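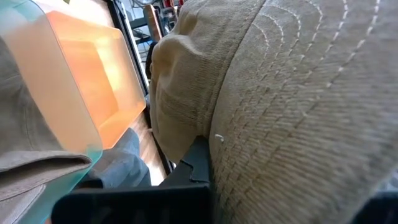

Lecture 9: Getting from pixels to a grasp (and what to do when the pixels let you down)

Notes by Despina Vasilakis. Posted December 4, 2019

12 comments | Share | Print this page | E-mail this page

Hi all. A few of you asked for something written down after the last session, so I've typed up what was on my board plus the bits I said while waving my arms. If you were there, skip to the part on the state machine, because I changed my mind about a couple of things on the way home.

1. Where we are in the stack

Up to now everything you've written lives in Osa, our planning layer, and Osa is a very trusting piece of software. You hand it a target pose, it hands you a trajectory, and it assumes the target pose was a good idea. In November we got away with that, since all the objects were rigid blocks and the overhead camera could see all of them all the time. Now we're on soft things, mostly clothing, and the pose of a cap isn't really a thing you can write down in six numbers. You can write down six numbers! They just won't tell you where the crown is going to be once a finger has pushed on it.

So this week is about the wrist camera and the code that sits between it and Osa. That code is called Drurum, and it's what you'll be editing for the homework.

2. What the wrist camera is good at, and what it's bad at

The good part is resolution. Once you're close in on a cap you can see the diagonal twill in the cloth and every stitch in the brim. That's a lovely amount of texture for a feature tracker, and the overhead camera never gets anywhere near it.

The bad part is that by the time you have all that texture, you've lost the outline. Half of your image can be one beige surface. The segmentation network we use was trained mostly on whole objects seen from a polite distance, so when the cap takes up the right half of the picture and runs off into blur, the mask gets shaky exactly where you want to place a finger. I've seen it call the brim and the crown two different objects. I've also seen it glue the cap to another piece of twill behind it, because same color, same weave, why not?

Then there's anything translucent. Look at the orange container next to the cap: it glows peach in the middle, it has a darker line where the inner ledge is, and down the lower left it goes teal. To you that's one box. To a color-based segmenter it's two or three things, and to most depth sensors clear plastic is trouble all by itself. Please don't tune your thresholds on it. Rami Tannous spent most of his project last year doing just that, and he'll happily tell you how it went if you catch him in the hallway.

My rule for these: if the depth is missing or jumpy over a region, mark the region as occupied and keep the fingers out. You lose some grasps you could have made. Fine. You can make a different grasp.

3. Two masks, kept apart

A thing that confused people in class. Drurum carries two masks for every wrist image.

The first is the robot mask, meaning the pixels that belong to the gripper itself. We don't learn this one. We render it from the joint state and the gripper model, then grow it by a few pixels to cover calibration error. The finger is dark gray, and plenty of shadows are dark gray too, so going by color is asking for pain.

The second is the object mask, from the network. You subtract the robot mask from it before you do anything else. Before! Not after fitting the contour. If you fit first, the contour happily wraps around the fingertip, and then Osa thinks the cap has grown a horn.

Where the two masks share a border you have what I've been calling a contact candidate. Note the word candidate. A fingertip that lines up with the edge of the crown in the image may be touching it, or it may be sitting just beneath it, and one view can't settle which. That brings us to the next part.

4. Deciding that you're touching something

We have three signals: the shared border between the masks, the finger motor current, and the movement of features near the tip. None of them is enough alone with cloth. The current hardly moves when you press on a soft crown, so the nice sharp spike you saw with the blocks is gone, sorry.

What works best for us is the third one. Command a tiny closing motion, track the stitching and the weave near the fingertip over 10 images, and ask whether those features move along with the finger or stay put. If they move together, call it contact. If only the finger moves, you're beside it or under it, and you should open up and try again.

Sotiris Konstantinidis asked whether the rows of stitching on a brim would fool the tracker, given that each short dash looks a lot like its neighbor. Great question, and yes, they do! The tracker can slip along a row by one dash and report a motion that never took place. The fix is to match patches big enough to catch something that doesn't repeat. A row that curves helps a little, a crease helps a lot, and even a speck of lint can be useful until it falls off. Set patch_radius to 18 and leave it there unless you have a reason.

5. The state machine, revised

On the board I drew this with a separate "search" state. I've taken it out. It turned into a place where the robot went to think forever. The version I want you to build:

APPROACH. Osa drives to the pre-grasp pose from the overhead camera. Leave when the object mask covers enough of the wrist image.

SETTLE. Stop moving. Wait for the image to stop changing. People skip this and then write to me at midnight about motion blur.

PROBE. The tiny closing motion from section 4. If contact, go to CLOSE. If no contact, shift the wrist sideways a little and probe again. After three tries go to RETREAT.

CLOSE. Close slowly until the features stop moving relative to the finger. Don't close to a fixed width. A cap folded over itself is a lot thicker than a cap brim.

LIFT. Go up a short way, then compare the object mask with the one from just before the lift. If it shrank by a lot, you've left the cap behind, so go to RETREAT.

RETREAT. Open, back off along the approach direction, tell Osa the target is stale. This last bit matters most. If you forget to mark it stale, Osa plans to the very same pose again with total confidence.

One more thing on RETREAT: back off the way you came in. Makis Katsaros suggested going straight up, and on an open table I'd agree with him. With a container right next to the target I'd rather use the corridor I already know is free.

6. Logging

Everything goes into Nudum. You need the wrist image, the two masks, the joint state and the current state name, all with the same clock. If your timestamps come from two different machines, fix that first and look at your contact detector second. Zohreh Talebi has a small script in the shared folder that plots the drift, and it's worth the two minutes.

The current log set has 2,000 wrist images with hand-corrected masks. Use it for testing, and please don't train on it and then show me your wonderful test score. I will ask.

For a rough target, the reference version gets the contact call right in about 89 percent of the logged probes. Most of the misses are the one-dash slip I described above, and a good chunk of the rest are cloth on cloth, where the tracked patch sits on the wrong piece of fabric.

7. Homework

Write the PROBE state against the logged data. You don't need the arm for this one, so don't queue for it.

Turn in the code, a plot of feature motion against finger motion for one probe you got right and one you got wrong, and a paragraph on the wrong one. The paragraph is what I read first. "The tracker failed" isn't a paragraph. Which patch, where did it go, what did it look like to the matcher?

If you have time left over, try replacing the fixed number of tries with something that looks at how the mask border changed between probes. I haven't got a good answer for this myself and I'd love to steal yours.

Reading: the chapter by Ó Flaithearta in the course pack, first half only. The second half is on suction cups, which are great fun but no help to us with twill.

Office hours are the same as before. Bring your plots!

We use cookies to remember your login and page settings. Accept | Manage settings

Get new course notes by e-mail: Subscribe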